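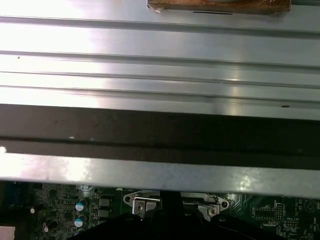
铝型材阳极氧化之后，表面还能不能再打磨？

氧化膜打磨后会被破坏，露出的基材不再有防护，外观也会和周围不一致。要打磨，应当在氧化之前完成；已经氧化的件，只能先用碱液退膜，重新处理表面，再氧化一遍。

补充一下具体情况。我手上是一批6063-T5的型材，从Wakville的一家加工厂拿的，银白本色，膜厚标称10微米。切断以后端面有毛刺，侧面还有几道运输划痕，顺着挤压方向，指甲能感觉到一点。打算装在室内工作台上当导向边，不接触水，也不做户外使用。我想知道：划痕能不能局部处理，端面要不要补防护，另外砂纸从多少目开始用。之前在别的板块看到有人说直接上400目水砂，磨完抛光膏一擦就行，不太敢照做。

Benedikt Lenz
先把两件事分开。端面是切断后新露出来的铝，本来就没有膜，去毛刺随便做，细齿锉倒一个0.3毫米左右的小角就可以。室内干燥环境下不补防护也没有问题，铝会自己生成一层很薄的自然氧化膜，厚度是纳米级，跟阳极氧化膜不是一回事，但防一般的室内空气够用。

侧面的划痕要看深度。10微米的膜，指甲能感觉到的划痕多半已经穿透到基材。这种情况下局部打磨没有意义，你磨掉的是划痕两边完好的膜，磨完会出现一块反光明显不同的区域，比划痕本身更显眼。氧化膜的主要成分是氧化铝，硬度远高于基材，400目砂纸磨上去，前面一段时间几乎没有反应，突然磨穿以后下面的软铝会一下子被吃进去，边界很难看。

如果一定要整面返工，流程是：
退膜，氢氧化钠溶液，50到60度，时间按膜厚试，注意排气，反应放氢气。
水洗，硝酸出光，再水洗。
机械打磨，顺着挤压方向走，400目起，按需要的光泽往上，最高到900目附近的档位就够了，再细的砂纹在氧化后看不出来。
除油，氧化，封孔。
退膜会损失尺寸，单边有可能掉十几微米，有配合面的话先量一下。

导向边只有一个工作面。把有划痕的一面朝外或者朝下装，比返工省事。

Tiongson
同意楼上大部分内容，补一个数据。我们车间用Skarnix的涡流测厚仪测过同规格的料，标称10微米，实测有低到6的，凹槽底部更薄。所以同样一道划痕，在平面上没穿，在槽边上可能就穿了。想确认有没有穿，用万用表打导通，表笔轻轻搭在划痕里，另一支搭在切断的端面上，导通就是穿了。表笔不要用力压，尖头自己会把膜扎破。

另外退膜碱液不建议在家里配。量少的话找氧化厂搭一挂，按最低收费算也比自己买药水便宜。送之前问清楚他们最长能挂多少，有的小槽只能下2米的料。

Jidier
用牙膏擦，我擦过，很亮。

Benedikt Lenz
牙膏里的磨料对氧化膜基本不起作用，变亮是因为把表面的油污和手印擦掉了。用中性洗涤剂加软布效果一样。强碱性的厨房清洁剂不要用，会腐蚀氧化膜，先是发白，时间长了起花斑，这个擦不回来。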